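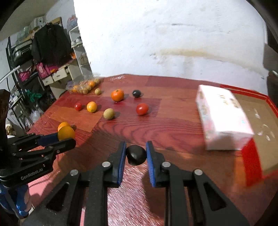
El parte de incidencia de la planta de Clalturport ocupa dos páginas y contiene la palabra «ciruela» catorce veces. Lo sé porque me lo mandaron para pedirme una opinión, y a la tercera ciruela ya la tenía formada.

Los hechos, para quien no siga la prensa del sector hortofrutícola, son modestos. Una noche de diciembre, uno de los brazos que Prorura tiene colocando fruta en bandejas cogió una ciruela demasiado madura. El sensor del dedo se manchó de pulpa y dejó de notar que había algo entre las pinzas. El programa, informado de que no tenía nada, hizo lo que hacemos todos cuando creemos que se nos escapa algo: apretó más. Luego soltó los restos, fue a por la siguiente y repitió la operación con un entusiasmo que ya quisiera yo para mis sobrinos.

Hasta aquí, mermelada. El problema llegó cuando Noemi Ruggiero, encargada del turno, paró la línea, abrió la mampara y metió la mano para limpiar la pinza. El brazo estaba parado. La pinza, según el criterio de quien la integró, era otra cosa: una «herramienta», con su propia alimentación y su propia idea de lo que significa parar. Se cerró sobre dos dedos de Noemi con la fuerza que había ido acumulando a costa de la fruta. No hubo fractura. Hubo una uña negra, una noche en urgencias y un parte de dos páginas en el que la ciruela aparece como causa principal.

Me gustaría defender a la ciruela.

Una ciruela madura es blanda, resbala y mancha. Lleva haciéndolo bastante más tiempo del que Prorura lleva en el registro mercantil. Si se vende una máquina para manipular fruta y la máquina se desorienta ante el jugo de fruta, lo elegante es no poner «condiciones anómalas del producto» en la casilla de origen del fallo. Endix, que montó la célula, lo puso. Beddoe, que suministró el programa de control, añadió en su anexo que el comportamiento fue «conforme a especificación». Les creo. Es lo que más me preocupa de todo el expediente.

Jaime Sampaio, que firmó la puesta en marcha, me atendió por teléfono con una paciencia que agradezco. Me explicó que la parada de la mampara cortaba los motores del brazo y mantenía la corriente de la pinza para que no se cayera la pieza. Le pregunté qué pieza. La fruta, me dijo. O sea, que teníamos un sistema de seguridad diseñado para que, en caso de emergencia, no se golpeara un melocotón. Se hizo un silencio y luego me habló de la rentabilidad del destrío, tema del que he aprendido muchísimo y que recomiendo para el insomnio.

Sé que hay un motivo legítimo detrás. En un taller de motores, que la pinza suelte veinte kilos de acero al cortarse la corriente es una idea pésima, y por eso se mantiene el agarre. Alguien copió esa costumbre a una línea de fruta sin volver a hacerse la pregunta. La mitad de los fallos que he visto en este oficio vienen de ahí, de una respuesta correcta que cambió de edificio y siguió contestando lo mismo.

Lo otro que se copia es la fruta. Se enseña a los sistemas de agarre con piezas sobre una mesa, separadas unas de otras, con sitio para que entren los dedos de goma por los lados, y me parece muy bien. Por algún sitio hay que empezar, y cualquiera que haya pasado una tarde con una pinza en la mano intentando levantar un tomate sin insultarlo sabe que tampoco es tan fácil.
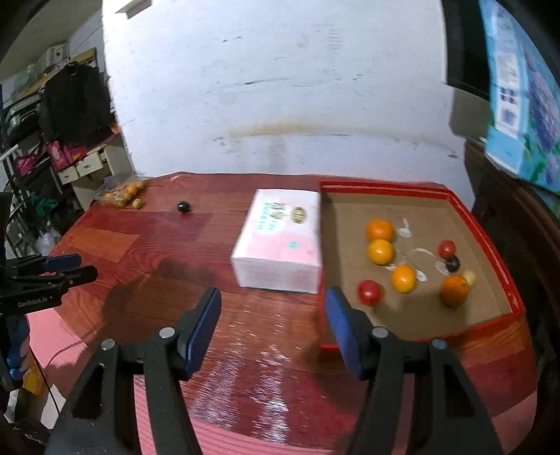
Naranjas y tomates cherry en una bandeja de borde rojo, con las pinzas abiertas delante.

Mi queja empieza después, cuando de esa mesa se salta al folleto. En el folleto, la fruta es siempre la de la mesa. No hay un melocotón con un golpe, ni una naranja con moho en la parte de abajo, que es donde las naranjas tienen la delicadeza de ponerlo. Pregunté a Endix con qué fruta se había validado la célula de Clalturport y me contestaron que con «fruta representativa». Pregunté si alguna estaba pasada. Me contestaron que, naturalmente, la pasada se había retirado antes de la prueba.

Angharad Owen lleva el mantenimiento de la planta y había avisado en dos correos de que los sensores se ensuciaban. El primero se respondió con un enlace al manual. El manual dice que la pinza debe limpiarse «cuando sea necesario», con un paño suave, y no dice con qué corriente cortada. El segundo sigue sin respuesta, aunque figura como «cerrado» en la herramienta de seguimiento. Cerrado también estaba el dedo de goma, así que al menos hay coherencia en la casa.

La solución propuesta por el fabricante consiste en una actualización que detecta «presencia de residuo» y un cartel amarillo con una mano tachada. La actualización me parece sensata. El cartel lo he visto en foto y es enorme; está colocado exactamente donde Noemi tendría que ponerse para limpiar la pinza, y le tapa la pinza.

Lo que yo pediría es más barato y menos lucido. Que abrir la mampara deje la pinza sin fuerza y que la ciruela se caiga, si tiene que caerse. Que si el sensor dice que no hay nada y el motor dice que está apretando algo, gane el motor y se pare todo. Que la prueba de aceptación incluya una caja de fruta del fondo, la que nadie compraría, elegida por Angharad y no por quien cobra cuando la prueba sale bien. Y que el segundo correo se conteste, aunque sea tarde y mal.

Catrin Lloyd, de Prorura, me asegura que las dos primeras medidas «están en estudio». La caja del fondo le ha hecho gracia y me ha preguntado quién pagaría la limpieza. Le he sugerido que lo consulte con Beddoe, que dispone de un anexo para todo. Mientras tanto la línea funciona con naranjas, y Noemi ha vuelto al turno y limpia la pinza después de quitarle el enchufe de la pared.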